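Workroom > Folding > Narkema Cloths and Bin
Reading time: 4 min

Narkema Folding Cloths, with Bin

A cloth for wiping things, a second cloth for when you can't find the first, and a bin to keep them in. We have sold fancier goods. We have also taken a lot of those goods back, and the cloths tend to stay where they're sent.

Narkema is the plain end of our range. The cloths come in green and in blue, the bin comes in teal, and all of it is meant to live on a worktable where people can reach it. Pick any mix of colors you like on the order form. If you leave the box blank, you get one green and one blue, and Ottilie Hauser in packing will assume you trust her taste.

Item 345: green cloth
Item 556: blue cloth
Item 400: bin, see-through teal, no lid

The green is a lime green. We tried calling it "meadow" in the last catalog and got letters. It is the color of a lime, it shows up well on a wood table, and it makes a poor gift for anyone who likes their kitchen in shades of oatmeal. 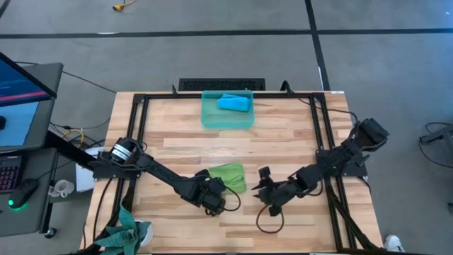 Green cloth folded on the butcher-block table, blue cloth put away in the bin.

Fold it any way you please. Valquíria Bittencourt, who wrote the folding card that ships with every order, likes a square: edges together, turn, edges together again, press with the flat of the hand. A square sits well on a table and goes into the bin without an argument. The creases will show for a while. She regards this as proof of work, and I regard it as creases.

Her card also covers the roll (fine for drawers, silly for bins) and something called the Pulla fold, which has five steps and which I have never finished. If you manage it, write in. She will be delighted and I will be quiet for a day or so.

About the bin. You can see through it well enough to tell whether there's a cloth inside, and that has cut down on shouting between rooms. The corners are rounded. The rim is wide and gives you something to get your fingers under. It has no lid, and we don't sell one. People ask every month. A cloth put away under a lid is a cloth you'll forget about until July, and by then you'll have opinions about the smell.

It doesn't have dividers either. The Uvgate bin, two pages over, has dividers, a lid and a label slot, and costs what you'd expect a thing with a label slot to cost. Some very tidy people swear by it.

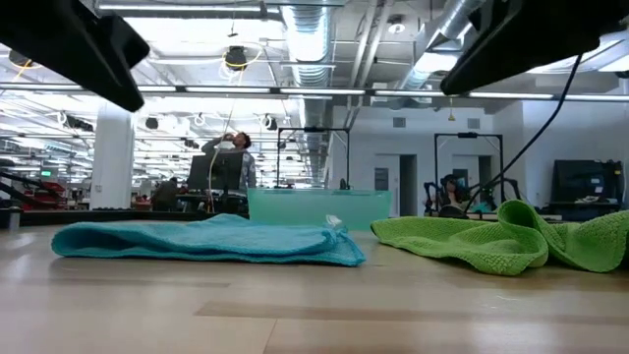

THE WORKROOM, 7 May 2024

A towel out of its fold takes up a surprising amount of table. The blue one lies flatter, with a low hump in the middle and a stitched corner at the end. The green has a waffle-like weave and likes to stand up in a curl when you drop it. Neither habit is a fault, and we don't accept returns for posture.

If you're teaching somebody to fold (a child, a new hire, a husband), start with a cloth that's been dropped any old way. Handing a beginner a cloth that's nearly folded teaches them to pat it. Find a corner first. Then find the corner next to it, which is harder than it sounds with the green. Lay it flat, smooth it out from the middle, and only then get out Valquíria's card.

Washing: warm, with like colors. We wash ours with unlike colors and have nothing dreadful to report, but the card says like colors, and she wrote the card. Hang to dry or tumble on low. No softener, please. It leaves a cloth that pushes water around the table and feels lovely doing it.

Clean the bin with soap and a cloth. You will have a cloth.

Customers switching from the old Shih towels should know that these are a different size, so your shelf stacks won't match. I'm sorry about that. I have the same shelf.

Returns are open for 30 days, used or unused. Send the folding card back too if you don't want it, though most people seem to keep it on the fridge. Bins go out packed with cloths inside, which saves a box and means you start with everything put away. How long it stays like that is between you and the table.

Orders for a whole classroom or shop floor go through Ottilie. Tell her how many tables you have and which colors you can't stand.

Contact the workroom | © 2024 Narkema | Back to top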